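Pre-visit venue check, bilateral transport and trade talks — Viradano House
October 18, 2022. Checked by Gediminas Šimkus, protocol section 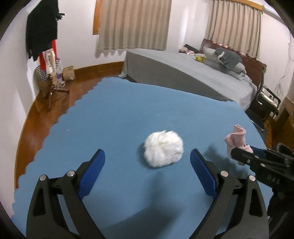 Second walk-through. First one was cut short so some items carry over. Delegation list still not final, 92 names at last count incl. press.

ENTRANCE AND ARRIVALS
Main doors, both leaves open fully — OK
Canopy lights — one out, left side. Reported.
Car line-up, minister's car plus three — OK but tight. Keep the Rurkon van out of the turning circle.
Flags, order and height — FAIL. Ours is higher by a hand. Fix before anyone photographs it.
Metal detector — OK, tested twice

PLENARY ROOM
Exits clear — rear exit blocked by stacked chairs. Moved while I was there, check again morning of.
Emergency lighting — OK
Extinguishers in date — yes, next service December
Capacity sign says 440, we will be nowhere near
Table, seating cards — not printed. Waiting on spelling from their embassy, chased again
Interpreter booths — booth 2 door sticks. Air is bad in there with the door shut. Witum to send a fan or fix the vent, dont care which
Cables across floor — taped, except by the podium. FAIL

SIGNING ROOM
Desk steady — OK now, was wobbling last time
Folders and pens — with protocol, not left in the room
Backdrop — stands are light, needs weights. If it goes over it goes over on the ministers.
Room for photographers behind the rope — OK for 13, not more. Press office wants more. No.

SIDE MEETING ROOMS (Lūse wing)
Room A — OK
Room B — heating stuck on, window opens, acceptable
Room C — lock changed, nobody gave us a key. Transport corridor working group is in here so this one is urgent
Corridor carpet — edge lifting outside B, trip hazard. Tape at least

CATERING
Allergy list recieved from our side only
Hot water urns — cord too short, was run over the sink. FAIL. Move the urns, no extension cord
Receipt for rental glassware, 1310, goes to accounts not to me

MEDICAL / EVACUATION
First aid point signed — OK
Ambulance standby — confirmed by phone, want it in writing
Assembly point — parking lot B. Map in the delegates' folder still shows the old one, reprint
Elevator — inspection cert in date

OPEN ITEMS
Flags. Podium cables. Urns. Key for C. Backdrop weights. Evac map.
Joint statement text is not my department, please stop sending me drafts.
Recheck when the key turns up — G.Š.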